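Unit 3: Relative pose from wrist cameras and markers

Reading before lab: the Trolo calibration notes, sections 2 and 3. Bring your own intrinsics file.

3.1 Lens model

The wrist camera has a very wide lens, so the pinhole model fails well before the image border. Straight brick courses and table edges come out bowed. Fit the fisheye model first and check the residual near the corners, where the error is largest. Do not undistort the full image before marker detection — detect on the raw pixels, then undistort the corner points only.
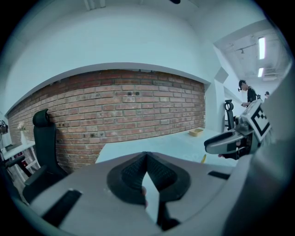
Borghild Myklebust asks whether a tilted marker should be dropped from the solve. Keep it, but weight it by its projected area. A planar marker has two candidate poses, and when the reprojection errors are close, the wrong one can win for a single step. Carry both until the next update.

3.2 Chain of transforms

Each gripper runs its own visual-inertial tracker, in its own map. The marker on the other gripper gives a direct link between the two maps:

T_AB = T_A_cam * T_cam_marker * inv(T_B_marker)

T_B_marker is fixed and measured once. In the Naruvetti log, 433 steps have a usable detection and 232 of them pass the ambiguity test. Use only those for the alignment, and solve for one constant offset with a robust loss.

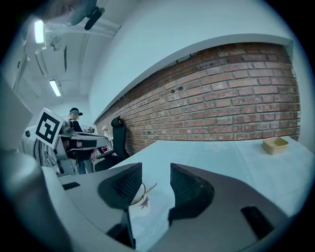
A reader of last year's notes objected that a constant offset hides tracker drift. The objection is fair for long runs. For those, split the log into windows and compare the offsets. If they differ by more than the marker noise, add a relative pose factor at each accepted detection.

3.3 Exercise

Run Vik on the log with and without the area weight. Plot the offset against time and hand in both curves with your config file. Due Sun 9 February.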